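The Davemton Play Kitchen in Pale Blue
From Zurkus Toys - for little cooks and the grown-ups who get served the results

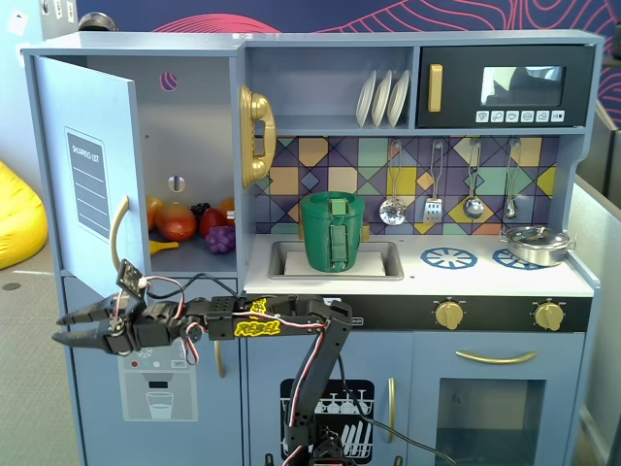 We have been selling play kitchens for a good while now, and the Davemton is the one we keep coming back to when a parent or grandparent rings up and asks which we would have in our own house. It's a proper little room of a thing, with enough going on that two children can be busy at it without too much elbowing, and it comes in a soft pale blue that sits nicely in a family kitchen or a playroom.

The fridge is usually where everyone starts. The door swings wide open, so small arms can reach right to the back of the shelf, and it has a curved gold handle. There's a shopping list panel on the door too, with ruled lines, and we do love hearing what ends up on it (our shop favourite so far is "cheese, cheese, bus").

The worktop is white, with a grey sink and a gold tap at one end and two blue burners printed on the other side. Underneath runs a black control panel with gold knobs. Over the worktop there is an open shelf for the plates and the microwave, which is black with a gold handle and a row of little icon buttons, and we can promise you that your tea will be warmed up in it many times over.

Then there's the telephone, a gold handset that hangs beside the fridge. Rianne Mertens on our customer desk was rather doubtful about the telephone when the first samples came in, and thought the space might be better used for another shelf. She has since had so many messages from families about pretend takeaway orders that she has quite changed her mind!

The tile pattern behind the hob is one of our favourite parts, all squares and diamonds in purple, navy, mustard, mint and peach. The utensils hang from a rail in front of it - a ladle, a spatula, a spoon and a slotted skimmer - so they have a home to go back to at the end of the day, at least in theory.

Putting it together

Please set aside an evening for this, and do it in the room where the kitchen is going to live. Ikhsan Ngui in our workshop suggests sorting the screws into saucers before you begin, and leaving the fridge door until last. Tighten everything by hand to start with and go round again once it is standing square. If a knob feels stiff, loosen it a quarter turn and try again.

Looking after it

A soft damp cloth and a drop of washing-up liquid will do for most sticky fingers. Dry the handles and the tap afterwards so they don't go smeary, and please don't use scouring pads or bleach.

Price and delivery

The Davemton is £149. Delivery is by Takport and normally takes 6 working days. Orders placed by noon on a Friday leave us the same afternoon. The parcel is heavy and a bit awkward on stairs, so a second pair of hands is a very good idea.

If a part goes missing or gets broken, write to Domnica Cozma at our spares desk with your order number and tell her which piece you need. She keeps knobs, handles and hooks in stock and can usually pop one in the next day's post.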